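Questions People Ask Us About Tables
Haslam Street Furniture Share
Last tidied up Sunday, January 15, 2023

The Share lends out tables to people who have a room and no table. It does this well enough that people keep asking us things. Samina Janjua used to answer each email by hand, with great patience, and then in December she stopped having great patience and asked for this page.

GETTING A TABLE

Who can borrow one?
Anyone who lives, works or studies within walking distance of Haslam Street. We have never defined walking distance. One man came from the far side of the river and insisted he had walked, and he looked it, so he got a table.

How long can I keep it?
30 days. You can renew by writing to us before the time is up. Writing to us afterward is also a kind of renewal, but Samina will use a different tone.

Does it cost anything?
There is a deposit, which you get back. What you don't get back is the afternoon you spend finding out that your stairwell has a bend in it. Measure the stairwell.

Will you deliver?
Emiliano Toledo has a van and a bad knee. The van will come to your door. The knee will not go past the second floor.

WHAT THE TABLES ARE LIKE

What color are they?
Pale. People write to ask whether we have anything in walnut, or "something with more presence." We don't. The ones we lend most are light wood with a fine straight grain, a little wavy in places if you go looking for it, and they sit quietly in nearly any room.

The top looks almost white in one spot. Is it faded?
Probably glare. A smooth finish and a strong light will bleach the middle of any pale table while the corners stay a warmer tan. Move your head. If the white patch moves too, you have a reflection. If it stays put, write to Graciela Valdebenito, who looks after finishes and likes a closeup.

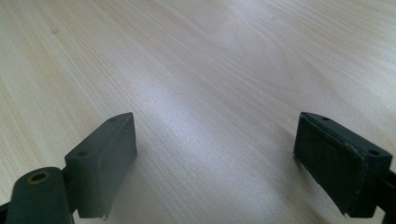 Glare across a pale tabletop, with the warmer color showing at the edges.

Are they real wood?
Some are veneer, some are laminate, one is solid and weighs as much as a pony. Ask when you book if it matters to you. Most people who say it matters are then unable to tell us which one they were given, and we have stopped testing them on it because it upset somebody's father.

Do they wobble?
Your floor wobbles. We include a little bag of felt pads. Put one under the short leg, wait a day, and resist the folded beer mat, which works beautifully until somebody leans.

LIVING WITH ONE

How do I clean it?
A damp cloth, then a dry one. Wipe along the grain. Please don't use the spray under your sink that promises shine, as the table has plenty of that already (see glare, above). Abimbola Wike once spent a whole weekend getting lemon polish off a desk, and will tell you about it at length if you come on a Saturday.

Can I put hot things on it?
Use a mat. "But it was only a cup of tea" is the most common sentence on our returns form.

So cups are a problem?
Cups are fine. Cups that live in one place for a month are less fine, particularly the ones that have been promoted from drinking to storage. Everybody has one of these. You start with an honest mug, then a pen goes in, then a pair of scissors, then half a packet of something, and by the end of the week it's a filing system. Lift it now and then and wipe underneath.

What's the best thing to keep on a small table?
Less. We realize this is an irritating answer.

Failing that, one cup for the tall awkward stuff. Packets are the worst offenders on a small table because they slide, slump and breed crumbs, and standing them up in something makes them behave. A crinkly blue and white packet poked upright into a pale teal cup takes up no more room than the cup did, and it can lean a bit without bothering anyone.

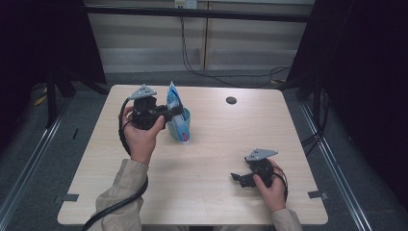
The cup should be heavier than whatever you put in it, or the whole arrangement goes over the first time you reach past it for your phone. Graciela favors short, round mugs for this. Zdislava Ďurica favors a drawer, and the two of them have agreed to stop bringing it up at meetings.

Can I use it as a workbench?
Depends what you mean by work. Typing, sewing, sorting, packing, homework, taking small things apart: yes, all of it. Sawing: no. Put a cloth down for anything with metal edges, and mind your cables, because a heavy one dragged back and forth over the same corner will leave its opinion in the finish.

Sleeves?
This came up more often than we'd have guessed. Buttons and zippers scratch. Soft cuffs don't. We are not going to tell you what to wear at home.

Can I paint it?
No.

Can I paint it if I paint it back?
No. Zdislava asked us to say this one twice.

GIVING IT BACK

What counts as damage?
Small scratches are life and we expect them. Rings are forgiven if Graciela can get them out, and she usually can. Burns, gouges and missing legs come out of the deposit. We did get a table back with 3 legs and a very nice letter. The letter did not help.

Should I clean it first?
Please. Also look underneath. The Flinonero room divider we used to lend came home with chewing gum that may have been older than the borrower, and we no longer lend it.

Something was left in the drawer. Was it yours?
If it was felt pads or a hex key, yes. If it was a single key labeled "Deretti," then it isn't ours, it has been through four households by now, and we would love to know what it opens.

Can I buy the table if I've grown attached?
Ask us after your second renewal. We say yes more often than we should, which is how we ended up with a waiting list of 7 people and Emiliano driving out to Hikham to look at other people's dining sets.

Where do I send a question that isn't on this page?
To the desk, where Samina will read it. Check the page again first. She can tell.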